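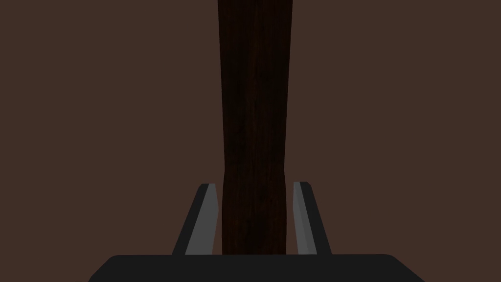

I've been to a fair few annual meetings over the years, mostly for the sandwiches, but the Zisden one was the first where I came home and changed how I voted. For anyone who missed the last newsletter, Zisden is the packaging firm out at Zekelville, and I've had a small holding since my aunt left me hers (525 shares, which makes me sound grander than I am). They've spent the winter arguing over who should sit at the top table and for how long. The old meeting room is still done out in the sort of wood you see on the plank up there, so dark it's nearly black, with the grain running the whole length and no lettering on it anywhere. I remember staring at it through the chairman's remarks two years ago and thinking that everyone in front of it looked exactly the same as well. Same suits, same age, same golf club I should think.

So, the news. Cadi Pugh is joining as a non-executive director, and she starts on 23 May 2018. She ran the shop floor at Brokik before she ran the whole of Brokik, and she left there in November saying she wanted a rest, so that lasted well! She takes the seat that had been empty since the pensions man retired, and she'll chair the pay panel from the start, which I think is the more interesting bit and hardly got a mention in the announcement.

Let me explain why I care about the pay panel. Last year 71 per cent of votes backed the pay report. That sounds healthy enough if you're used to general elections, but for a company like this it's a bit of a telling-off. Plenty of small holders don't vote at all, and the big funds tend to nod things through unless they're cross. Somebody was cross. I was one of them in my own tiny way, having ticked "against" on the form and then worried for a week that it was rude.

The complaint, if you weren't following, was that the bonus for the top team had been tied to sales and nothing else. Sales went up. They went up largely because Zisden bought Samuel, the label printers, and added Samuel's sales to its own. I'm no accountant but even I could see that buying a shop and then counting its till as your own hard work was a bit cheeky. The new scheme takes bought-in sales out of the sum and puts staff safety and staff turnover in. It also makes the directors hang on to any shares they're given for longer. All good, and I said so when the microphone came round, though I said it rather fast and I'm not sure the back row heard.

What I actually wanted to ask Cadi Pugh about was time. She has two other directorships, one of them at a housing association, and I do get twitchy when people collect these things like fridge magnets. She took it very well. She said she'd turned down a third to do this one, that she'd already been round both the Zekelville sites and the Samuel print works, and that she'd be going back to each of them without the chief executive in tow. I liked that last part very much. Whether it happens we'll find out next year, and I've written it in my diary so I can be a nuisance about it.

Someone near the front asked whether she had been picked because she's a woman. There was a bit of shuffling. The chairman gave a long answer with "journey" in it twice. She gave a short one, which was that she'd been picked because she knew how to run a factory and that most of the people in the room, with respect, didn't. It got a laugh and a bit of clapping, and I joined in.

To be fair to the board they have altered the way they look for people. They used to ring round their friends. Now the job is advertised, an outside firm draws up the long list, and no one can sit for more than nine years without a proper explanation going to shareholders. They've also agreed that one seat will be kept for somebody chosen by the staff, which was the bit that made me change my vote from "against" to "for" while sitting there with a plate on my knee. There are 1,948 people on the payroll now that Samuel is included, and until this spring not one of them had a say in who sat upstairs.

I've got two grumbles left. The first is that the staff director won't be on the pay panel, and I can't see a good argument for keeping them off it. I asked and was told it would be "looked at in due course". The second is the paperwork. The report runs to well over a hundred pages and the part you need in order to vote is tucked in behind the photographs of lorries. If you own shares through an online account you may not have been sent anything at all, so it's worth ringing your provider and asking them how you vote. Mine took up to 90 minutes to answer on a bad day, so have a cup of tea ready. Once I got through, the chap was very helpful and set it up there and then, and next year's form should come by email.

The staff vote for the new seat opens after the summer holidays, and I'm told there are already several names going round at the print works. I'll put them in here once they're official. If any of you work there and fancy telling me how it's going down on the floor, do drop me a line. I won't use your name unless you'd like me to.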